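이 사이트는 접속 통계를 내고 언어 설정을 기억하기 위해 쿠키를 사용합니다. 계속 이용하시면 쿠키 사용에 동의하신 것으로 봅니다. [동의] [설정 변경]

회사 소개

Gramia는 옷을 펴고, 살피고, 개고, 다시 포장하는 회사입니다. 온라인 매장에서 팔렸다가 돌아온 옷과 항구에서 막 들어온 옷이 저희 작업장을 거쳐 다시 창고로 갑니다. 옷을 만들지도 팔지도 않으니 저희 이름을 들어 본 분은 많지 않을 것입니다. 티셔츠를 샀는데 목둘레가 반듯하게 접혀 있고 비닐 안쪽에 머리카락이 없다면 저희 같은 곳에서 일을 제대로 한 것입니다.

직원은 21명입니다. 검품, 다림질, 개기, 포장으로 나뉘어 있지만 바쁜 날에는 구분이 흐려집니다. 사무실 사람도 반품이 몰리는 12월에는 앞치마를 두릅니다.

이 페이지는 원래 훨씬 짧았습니다. 연혁과 약도가 있었고 "고객 만족을 최우선으로"라는 문장이 있었습니다. 다시 쓰게 된 것은 로봇에 관한 질문이 계속 들어와서입니다. 거래처는 단가가 언제 내려가느냐고 묻고, 입사 지원자는 이 일이 몇 년 뒤에도 있느냐고 묻습니다. 두 질문에 서로 다른 답을 하고 싶지 않아서 같은 자리에 적어 둡니다.

우리가 하는 일

상자가 들어오면 먼저 뜯어서 종류별로 나눕니다. 한 상자에 100벌씩 들어 있는 신상품은 쉬운 편입니다. 같은 옷이 같은 방향으로 누워 있고, 문제가 있으면 대개 한 상자 안에 같은 문제가 되풀이됩니다. 반품은 다릅니다. 입어 본 옷, 안 입어 본 옷, 입고 나갔다 온 것이 분명한 옷, 다른 회사 옷이 한꺼번에 쏟아집니다. 소매가 몸통 안으로 들어가 있기도 하고 단추가 하나씩 밀려 채워져 있기도 합니다.

검품 담당은 옷을 집어 드는 순간에 이미 절반쯤 판단합니다. 천이 늘어졌는지, 세탁을 한 번 거쳤는지, 화장품이 묻었을 법한 자리가 어디인지를 손과 눈으로 동시에 봅니다. 말로 옮겨 보려고 작업 지침서를 여러 번 고쳐 썼는데, 새로 온 사람은 지침서보다 옆자리를 보고 배웁니다. 지침서가 아직 부족한 탓도 있고, 원래 그런 일인 탓도 있습니다.

개기는 겉보기에 가장 단순한 공정입니다. 등판이 위로 오게 펴고, 양 소매를 안으로 넣고, 폭을 맞추고, 밑단을 올립니다. 숙련된 사람은 이 동작을 하면서 옆 사람과 저녁 메뉴를 이야기합니다. 그래서 자동화를 권하는 쪽에서는 늘 이 공정부터 이야기를 꺼냅니다.

로봇에 대하여

저희는 개기 공정에서 로봇팔을 시험하고 있습니다. 안에서는 이 시험을 Gestar라고 부릅니다. 이름이 먼저 정해지고 목표가 나중에 정해진 사업이라는 점은 밝혀 두는 편이 좋겠습니다. 처음 제안서에는 "의류 취급의 전면 자동화"라고 적혀 있었습니다. 그 표현은 저희가 지웠고, 지금은 "티셔츠 한 종류를 펴고 접는 동작의 시험"이라고 씁니다. 투자 설명 자료로는 매력이 떨어지겠지만 하고 있는 일에는 이쪽이 가깝습니다.

천은 잡기가 어렵습니다. 상자나 병은 집었을 때도 같은 모양입니다. 천은 집는 순간 모양이 바뀌고, 그다음 동작은 바뀐 모양에서 시작해야 합니다. 한 겹을 집으려다 두 겹을 집는 일, 옷자락만 집으려다 한 움큼을 쥐는 일은 사람도 처음에는 합니다. 사람은 손끝에서 두께가 다르다는 것을 느끼고 놓습니다. 집게에 그 감각을 어떻게 줄 것인가를 두고 카탈로그마다 다른 말을 하는데, 저희 작업장 조명과 저희가 다루는 옷감에서 검증된 자료를 달라고 하면 답장이 늦어집니다. 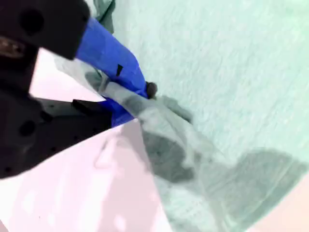

Gestar 시험. 파란 집게 손가락 아래로 모인 회녹색 천.

접는 일은 이렇게 작은 데서 갈립니다. 천이 어느 정도 모여서 잡혔는지에 따라 다음 동작이 달라지고, 뭉친 채로 옮기면 주름도 같이 옮겨 갑니다. 다림질 담당 쪽에서는 그 주름을 누가 펴느냐고 물었습니다. 사업 계획서 어디에도 없던 질문이었습니다. 자동화 비용을 계산할 때 앞뒤 공정에 떠넘겨지는 일을 빼놓는 버릇은 저희만의 것이 아니라고 생각합니다만, 저희에게도 있었습니다.

영업 자료에 나오는 "시간당 처리량"이라는 숫자도 믿지 않기로 했습니다. 대개 옷이 이미 반듯하게 놓인 상태에서 시작해 접힌 상태에서 끝나는 시간입니다. 상자에서 꺼내 놓는 시간, 잘못 접힌 것을 골라내는 시간, 멈춘 장비를 다시 움직이는 시간은 들어 있지 않습니다. 사람의 작업 시간을 잴 때는 화장실 가는 시간까지 넣자고 하는 분들이 기계 앞에서는 너그러워집니다. 저희는 같은 기준으로 재자고 요구하고 있고, 그 결과가 나오기 전에는 어떤 수치도 이 페이지에 올리지 않겠습니다.

시험에 쓰는 옷은 판매할 수 없는 것들입니다. 거래처 재고는 로봇 작업대에 올리지 않습니다. 이 점은 Avcı와의 계약서에도 적혀 있습니다. Avcı는 저희가 반품을 맡고 있는 의류 수입사인데, 시험 소식을 듣고 가장 먼저 한 말이 자기네 니트는 절대 안 된다는 것이었습니다. 저희 생각도 같습니다. 니트는 사람 손으로도 걸어 두면 늘어나고 잘못 잡으면 올이 나갑니다.

일하는 사람에게 무엇이 바뀌었나

짧게 답하면 아직 많이 바뀌지 않았습니다. 줄어든 자리는 없습니다. 편해졌다고 말하는 사람도 드뭅니다.

바뀐 것은 대화입니다. 예전에는 개기 공정을 두고 회의를 한 적이 없습니다. 잘 돌아가는 공정이었고, 잘하는 사람이 잘하고 있었습니다. 로봇을 시험하기로 하면서 그 동작을 하나씩 적어야 했고, 적다 보니 사람마다 방법이 달랐습니다. 소매부터 넣는 사람, 몸판을 먼저 반으로 접는 사람, 옷을 돌려 놓고 자기는 움직이지 않는 사람이 있습니다. 어느 쪽이 맞느냐는 이야기가 며칠 갔고 결론은 나지 않았습니다. 각자 하던 대로 합니다.

작업대도 바꿨습니다. 손으로 개는 작업대의 높이는 85센티미터였는데, 키가 큰 직원에게는 하루 종일 허리를 굽혀야 하는 높이였습니다. 오래전부터 나온 불만이었습니다. 로봇 시험을 준비하며 작업대 치수를 검토하다가 높이 조절이 되는 것으로 교체했습니다. 자동화 예산으로 산 물건 가운데 지금까지 가장 반응이 좋은 것이 책상다리라는 이야기를 직원들이 합니다. 틀린 말이 아닙니다. 로봇이 없었어도 바꿀 수 있었다는 말도 맞습니다. 사람이 허리가 아프다고 할 때는 나오지 않던 예산이 기계를 들인다니까 나왔고, 경영진은 이 순서에 대해 직원들에게 사과했습니다.

시험 작업대에서는 두 팔로 티셔츠를 다룹니다. 한 팔로는 할 수 있는 것이 너무 적습니다. 사람도 한 손으로 티셔츠를 개라고 하면 턱이나 배를 씁니다.

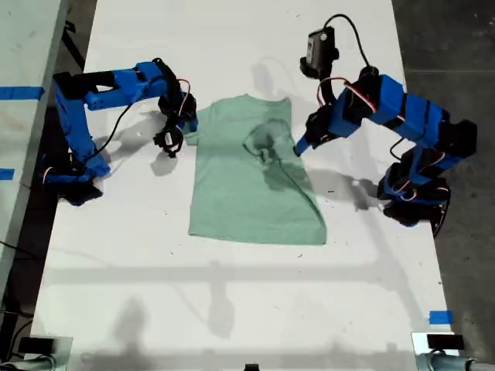 흰 작업대 위의 민트색 티셔츠와 양쪽의 파란 로봇팔.

기계를 들여놓으면 그 옆에 서 있을 사람이 필요합니다. 옷을 놓아 주고, 결과를 적고, 이상하면 멈추는 사람입니다. 저희는 이 일을 개기 담당자들에게 돌아가며 맡기되 시간을 정해 두었습니다. 오래 하면 지루하다고 합니다. 자기가 훨씬 빨리 할 수 있는 일을 옆에서 지켜보는 것이 생각보다 피곤하다는 말도 나왔습니다. 로봇이 단순 반복 작업에서 사람을 해방한다는 문구를 저희도 한때 안내문에 썼습니다. 기계 옆에서 같은 옷을 계속 펴 놓는 일 역시 반복 작업입니다. 문구는 내렸습니다.

그래도 시험을 계속하는 이유가 있습니다. 개기 담당 가운데 손목 때문에 병원에 다녀온 사람이 있고, 앞으로도 나올 것입니다. 얇은 면 티셔츠만이라도 기계가 맡아 준다면 그 시간에 앉아서 하는 검품으로 옮길 수 있습니다. 될지는 모르겠습니다. 안 될 가능성을 더 크게 보는 사람이 사내에 여럿 있고, 이 글을 쓰는 쪽도 그중 하나입니다. 다만 해 보지도 않고 안 된다고 하는 것과 해 보고 안 된다고 하는 것은 거래처와 단가를 이야기할 때 무게가 다릅니다.

우리가 약속한 것

Gestar를 시작하기 전에 직원들과 문서를 하나 만들었습니다. 한 장짜리이고 휴게실 게시판에 붙어 있습니다. 옮기면 이렇습니다.

시험 기간에는 로봇을 이유로 사람을 줄이거나 근무 시간을 깎지 않는다.

로봇 시험 중에 찍은 영상과 기록을 직원의 작업 속도 평가에 쓰지 않는다.

공정을 바꾸려면 그 공정에서 일하는 사람에게 먼저 보여 주고 의견을 받는다. 의견을 받아들이지 않을 때는 이유를 적어 붙인다.

시험을 그만둘 때도 같은 방식으로 알린다.

시험 기간이 끝난 뒤에 대해서는 약속이 없습니다. 직원들이 그 점을 지적했고, 저희는 지키지 못할지 모르는 말을 넣지 않겠다고 했습니다. 만족스러운 답이 아니었다는 것을 압니다. 시험이 끝나기 전에 다시 모여서 이야기하기로 되어 있습니다.

두 번째 항목은 한 번 고쳤습니다. 처음 문장은 "개인을 식별할 수 있는 형태로"라는 단서가 붙어 있었는데, 작은 회사에서는 손만 봐도 누구인지 다 안다는 의견이 나와 단서를 뺐습니다.

Jarkel과의 관계

가끔 저희를 Jarkel의 자회사로 아는 분이 있습니다. 아닙니다. Jarkel은 저희가 쓰는 입출고 프로그램을 만든 곳이고, 같은 건물에 있던 시절이 있어서 주소가 겹쳐 검색됩니다. Gestar 시험에는 참여하지 않습니다. 프로그램에 "로봇 연동" 메뉴가 생긴 것은 저희도 업데이트를 하고 나서 알았습니다. 눌러 보니 준비 중이라고 나옵니다.

거래를 생각하는 분께

로봇 도입을 전제로 한 견적은 내지 않습니다. 지금 단가는 사람이 하는 일의 단가입니다. 내려갈 이유가 생기면 저희가 먼저 연락드리겠습니다. "내년에는 자동화될 테니 미리 반영해 달라"는 요청을 받은 적이 있는데, 그 내년이 왔을 때 차액을 누가 부담하는지 묻자 이야기가 끝났습니다.

처음 맡기는 물량은 한 상자부터 받습니다. 개는 방식에 요구 사항이 있으면 접은 견본 한 벌을 같이 보내 주시는 것이 제일 빠릅니다. 도면이나 동영상도 받지만 견본만 못합니다. 모피와 가죽은 하지 않습니다. 수영복은 위생 테이프 상태를 확인할 수 있을 때만 받습니다.

작업장 방문은 가능합니다. 로봇만 보러 오시는 방문은 당분간 받지 않습니다. 촬영 문의도 몇 번 있었으나 움직이는 장면 가운데 잘된 것만 나가게 되는 것이 걱정되어 거절했습니다. 방문하시면 검품부터 포장까지 순서대로 보시고, 시험 작업대도 그날 돌아가는 대로 보시게 됩니다. 멈춰 있는 날도 있습니다.

지원하려는 분께

이 일이 없어지느냐는 질문에 대해서는 위에 적은 것이 아는 전부입니다. 면접에서 더 나은 답을 듣지는 못하실 것입니다. 대신 지금 어떤 일을 하게 되는지는 분명히 말씀드릴 수 있습니다. 첫 달은 분류와 포장을 하고, 그다음에 개기나 검품 가운데 하나를 배웁니다. 서서 하는 일이 많고, 먼지가 있고, 겨울 외투가 들어오는 철에는 팔이 무겁습니다. 코딩 경험을 우대하느냐는 질문도 받는데 우대하지 않습니다. 옷의 앞뒤를 빨리 구분하는 분을 우대합니다.

우편: Gramia, 사서함 1394
문의는 양식보다 우편이나 전화가 빠릅니다. 양식으로 보내신 글은 하루에 한 번 모아서 읽습니다.

마지막 수정: 2020년 3월 15일

관련 글
- 반품 검품 기준표, 바뀐 항목 안내
- 높이 조절 작업대로 교체한 뒤 받은 의견 모음
- 12월 물량 접수 마감과 단기 근무자 모집
- Gestar 시험 합의문 전문
- Jarkel 입출고 프로그램 변경에 따른 송장 양식 안내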